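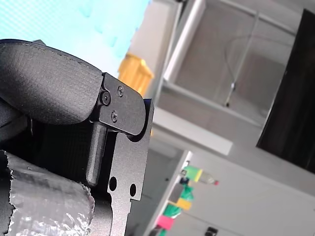
Samran Rattanakul

Standside has released a new version of Irker, its motion planning software for robot arms, with a change to how the planner treats the gripper at the end of the arm. The release went out to existing users on May 20, 2022.

Until now Irker modeled a gripper as a single closed box. That kept planning fast, but the box had to be large enough to cover everything bolted to the hand, including padding, brackets and screws. An arm reaching into a shelf would often refuse a path that had plenty of room, or take a long way around to get to a bin it could have reached directly.

The new version splits the gripper into separate parts and checks each one against the surroundings. Rigid parts such as metal plates and pins keep a hard limit. Padded parts get a soft limit, set by the user, that lets the planner bring them close to a surface or allow light contact. The arm slows down inside the soft zone and stops if the force reading goes over a set value.

"The pad is there to touch things," said Tin-yau Tu, who leads planning work at Standside. "The old model treated it the same as the bracket, and people ended up shrinking the box by hand to get anything done. Then they'd hit the bracket on a shelf."

Standside tested the change on a set of 300 shelf-picking tasks recorded with Prumetti, a parts distributor that has used Irker for its small-item aisles. The new planner found a valid path in 288 of them. The company looked at the rest one at a time and said most involved items pushed against the back panel, where the wrist could not turn far enough whatever the hand looked like.

Checking more parts takes more computing time. Tu said the typical plan is now 13 milliseconds slower than before on the company's own test machine. Users who need the old speed can switch back to the single box in the settings file, and cells set up under the previous version will keep using it until someone changes them.

The release also adds a tool for building the gripper model. Users load a drawing of each part, mark it as rigid or soft, and the tool writes the file the planner reads. Changes made on the shop floor, such as added tape or a swapped fingertip, can be entered as a thickness on top of an existing part without a new drawing. Valdis Raudsepp, a controls engineer at Prumetti, said that was the piece he had asked for.

"Our hands don't match the drawings after the first month," Raudsepp said. "Somebody adds a layer of something, or moves a screw, and the model is wrong. I used to edit the numbers in a text file and hope I had the right axis."

Raudsepp said his team moved two cells to the new version during the trial and plans to move the others in July. He has kept the soft limit low for now. One cell handles items in thin plastic bins, and the bins flex when a finger leans on the rim — the force check catches it, but later than he would like.

Standside said a fix for that is in progress. The force check currently runs 60 times a second, and the company wants to move it from the planning computer to the arm controller, where it can run faster. Tu did not give a date.

Irker users with a current support contract can download the release from their account page. Tekleab, which resells the software with its own arms, will ship it after finishing its own checks, according to Standside. Gripper files made with the new tool will not open in earlier versions.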